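Greifen üben in der simulierten Küche: so machen wir's in der Robotik-AG

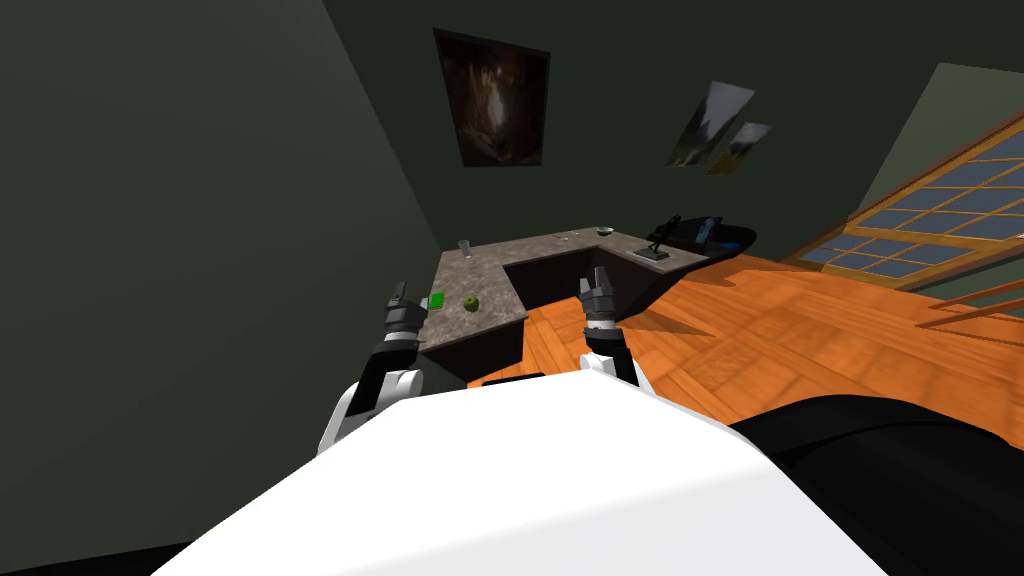 Muss man dafür programmieren können? Das wollte Suominen gleich unter dem letzten Beitrag wissen, und die Antwort ist: nein, jedenfalls nicht für den Anfang. Ein bisschen Geduld reicht (und eine Maus mit Rad, mit dem Touchpad wird man wahnsinnig!).

Wir arbeiten in der AG seit März mit zwei Armen gleichzeitig, und ich schreib euch mal auf, wie ich eine Übung aufbaue. Unser Projekt heißt Graria, die Steuerung läuft über unser selbst gebasteltes Skript Prellix. Wer bei uns mitmacht, findet beides im AG-Ordner.

Schritt 1: Szene laden
Prellix starten, dann die Küche auswählen und warten. Auf den Schulrechnern dauert das ewig, also ruhig was trinken gehen. Danach erst mal beide Greifer öffnen und noch nichts anfassen.

Schritt 2: Ziel aussuchen
Nehmt am Anfang den grünen Block auf der linken Seite der Theke. Der liegt vorne und hat gerade Kanten. Den Apfel daneben würde ich erst später probieren, und vom Trinkglas weiter hinten lasst ihr bitte in der ersten Woche die Finger, das ist durchsichtig und man verschätzt sich dauernd.

Schritt 3: Langsam ran
Erst den linken Arm über den Block bringen, dann absenken, dann schließen. Immer nur eine Sache auf einmal! Ich hab am Anfang alles gleichzeitig gemacht und den Block quer durch die Küche geschossen. Der rechte Arm bleibt solange, wo er ist.

Schritt 4: Aufnehmen und wiederholen
Jeden Versuch speichern, auch die verpatzten. Ich mache 5 Durchgänge am Stück und dann eine Pause, sonst werde ich schlampig. Insgesamt haben wir jetzt 267 Versuche im Ordner, bis zum Wettbewerb wollen wir auf 1000 kommen. Bitte die Dateien gleich richtig benennen: Kürzel, Gegenstand, Nummer.

Wenn der Block dreimal hintereinander sauber oben bleibt, dürft ihr an den Apfel. Wie ich den greife, kommt in den nächsten Beitrag, da muss ich selbst noch ein paar Einstellungen ausprobieren.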